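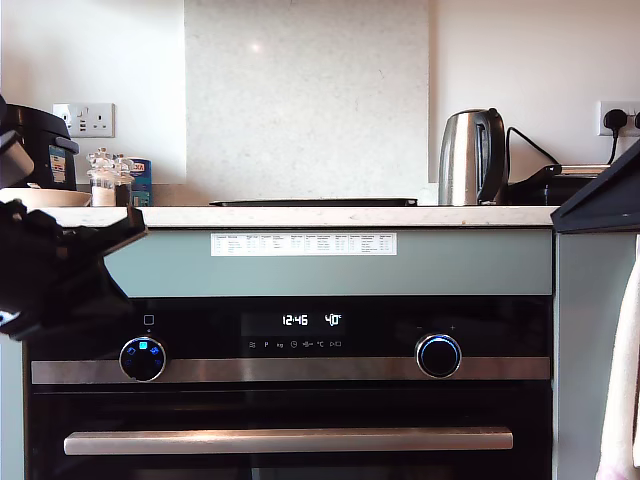

*Last changed 1/13/21*

A **built-in oven** is an oven made to be set into kitchen cabinetry, usually under the countertop or at chest height in a tall cupboard. It has no hob of its own, and for many families it is the piece of the kitchen that gets the most affection and the least cleaning.

## Controls

Older models had little more than a dial and a lamp. Later ones often pair two round knobs, one for choosing and one for adjusting, with a glass strip that shows the time and temperature — and a row of touch symbols that most owners learn slowly, a roast at a time. A "P" commonly stands for programs and "kg" for the weight of the food. Some households keep a printed chart on the panel just above the door, where it can be read without hunting for the manual.

## Care

Gilberto Henao, in his kindly and rambling handbook *The Kemero Kitchen*, suggests wiping the steel handle and band with a soft damp cloth, always along the grain, and leaving the glass until last.

## See also

- Countertop
- Slow cooker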